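Automotive Retail 2, Unit 4: Appraising a trade-in vehicle
Kitetti Training, course notes, February 2020

Last time we looked at the floor plan loan and why a dealer does not like a car to stay on the lot after 90 days. Today we go to the other side, the car which the customer brings to us.

Trade-in value is worked backwards. You begin with the price at which the car can be sold, then you take away reconditioning, transport and the gross profit the dealer wants to keep.

Case A: the Dunoren lot
Expected retail price: $9,400
Reconditioning (tires, brakes, windshield): $1,246
Transport and inspection: $354
Gross profit wanted: $3000
Highest offer to the customer: $4,800

Please notice that the loan which the customer still owes is not in this calculation. It changes the contract, but it does not change the value of the car.
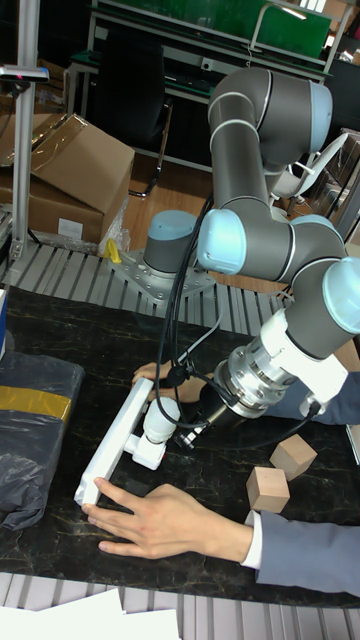

If the customer owes more than our offer, the difference is called negative equity. It can be paid in cash or, when the lender agrees, added to the new loan. In Case A, a customer who owes $5,600 has negative equity of $800. Write this amount on its own line of the worksheet and explain it before anybody signs.

Some words to know for the test in September: book value, actual cash value, over-allowance, payoff amount.

Homework: repeat Case A for the Brateo lot, where the gross profit wanted is 20 per cent of the retail price. All other figures stay the same. Show each step, and bring the worksheet on paper.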